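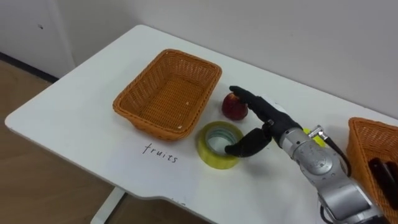

Essais de matériel

Depuis le mois d'avril, je travaille avec une main à doigts articulés après deux ans de pince parallèle, et j'ai promis à Demetrius Calloway d'écrire mes impressions avant de les oublier. Ce n'est pas un banc d'essai complet. Ce sont mes notes, mises dans un français que j'espère correct (Jiahui Zheng a relu la première moitié, les fautes de la seconde sont à moi).

Pour ceux qui ne suivent pas ce blog : je règle la préhension sur un humanoïde attaché à des câbles. La tâche est un tri. On pose des fruits et des fournitures de bureau entre deux paniers, et chaque chose doit aller dans son panier. Le mot « fruits » est écrit au feutre devant le panier de gauche. C'est une tâche modeste, mais elle m'a appris plus de choses que les cubes en mousse de l'année passée.

J'ai comparé la pince Yazzie, que je connais bien, avec la main Grandum. Pour la commande, j'ai essayé le contrôleur Arkholm, puis le contrôleur Ulix que Lyle Nguyen-Tran m'a prêté. Cela fait quatre combinaisons, et je n'ai pas eu le temps de bien traiter la quatrième (la pince avec Ulix). Je la laisse donc de côté.

Commençons par la pomme. Avec la pince, une pomme est un objet facile si on l'aborde bien en son milieu, et très désagréable sinon, car les deux mors plats la chassent vers l'avant. Avec la main, le problème change de place. Les doigts arrivent par le dessus et le pouce descend sur le côté, de sorte que tout dépend du moment où le pouce se ferme. S'il se ferme trop tôt, la pomme tourne. J'ai passé presque une semaine sur ce seul retard, et je suis restée à 100 millisecondes entre les doigts et le pouce. Juniper Ruiz-Ortega préfère fermer tout en même temps avec un effort plus faible. Sa méthode marche aussi, mais elle lâche plus souvent pendant le transport.

Il y a une autre difficulté que je n'avais pas prévue : les voisins. Quand le rouleau de ruban adhésif est couché près de la pomme, le pouce a très peu de place pour descendre. La pince passait entre les deux sans y penser. Avec la main, j'ai dû ajouter une rotation du poignet avant la descente, et cette rotation coûte du temps à chaque prise.

Le rouleau lui-même m'a beaucoup plu. La pince le saisit par la bande, comme un sandwich, et il faut serrer assez fort. La main a une possibilité de plus, qui est de passer un doigt dans le trou et de refermer les autres sur l'extérieur. Le serrage demandé est alors bien plus faible, puisque le rouleau est presque suspendu.
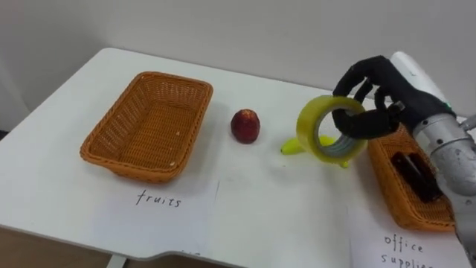

Le ruban adhésif tenu par le trou central, au-dessus de la banane jouet.

La prise par le trou a quand même un défaut au moment de lâcher. Il faut d'abord ouvrir les doigts extérieurs, puis redresser celui qui est à l'intérieur, et enfin reculer. Si on recule avant, le rouleau suit la main. Le contrôleur Arkholm ne permet pas facilement cet ordre : il connaît « ouvrir » et « fermer », et entre les deux on doit écrire soi-même une séquence dans un fichier à part. Chez Ulix, chaque doigt a sa propre consigne, et on voit les courants sur le même écran. J'ai écrit l'ouverture en trois étapes dans l'après-midi, café compris.

Pour la vitesse, j'ai fait tourner la boucle Ulix jusqu'à 500 Hz sans erreur de communication. Je ne suis pas certaine que cela serve à quelque chose avec une main de cette inertie. À la moitié de cette fréquence, je ne sens pas de différence sur la pomme, et une petite différence sur le rouleau, au contact. Lyle dit que je devrais filtrer mieux le signal avant d'en juger, et il a sans doute raison.

Un mot sur les caméras, parce qu'on me pose souvent la question. La vue depuis la tête est très bonne pour choisir l'objet et très mauvaise pour juger de la hauteur au-dessus du panier, car l'avant-bras occupe tout le côté droit. J'ai donc ajouté une vue fixe sur le côté. Elle ne sert pas à la commande pour l'instant. Je la regarde après coup, pour comprendre pourquoi un dépôt a été trop haut ou trop près du bord. Le calibrage entre les deux vues est encore médiocre, et je n'en donnerai pas les chiffres ici.
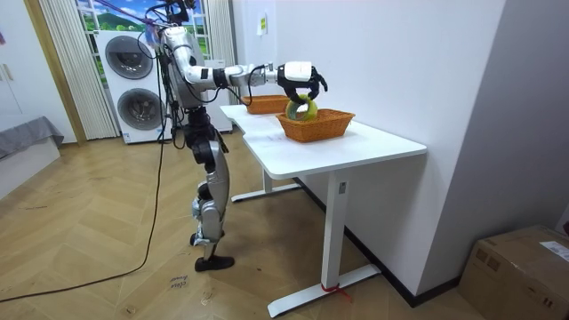
Peut-on garder les mêmes réglages quand on passe de la pince à la main ?
Je vous conseille de tout reprendre, à l'exception des vitesses d'approche : les efforts de serrage d'une pince n'ont pas de sens pour des doigts qui se ferment à des moments différents, et le point de saisie n'est plus au même endroit.

Sur ma dernière série, la main Grandum avec Ulix a réussi 97 essais, et 2 de mes échecs les plus agaçants venaient d'un câble trop court au poignet. Quand le bras s'étend loin, le câble tire, et la main s'incline légèrement vers l'extérieur. J'ai changé son passage le long de l'avant-bras, avec une boucle plus large. Il faudra que je refasse la série entière pour savoir si cela suffit.

Je garde la pince Yazzie pour tout ce qui est plat et rigide. Pour l'agrafeuse, par exemple, je n'ai encore rien trouvé de mieux, et la main me demande beaucoup de travail pour un résultat moyen. Je rends le contrôleur à Lyle vendredi, avec un peu de regret. En attendant le mien, je vais essayer d'écrire la même ouverture par étapes sur Arkholm. Si quelqu'un l'a déjà fait, qu'il m'écrive dans les commentaires, je suis surtout intéressée par la façon de gérer le délai du pouce.

Ayten Bozkurt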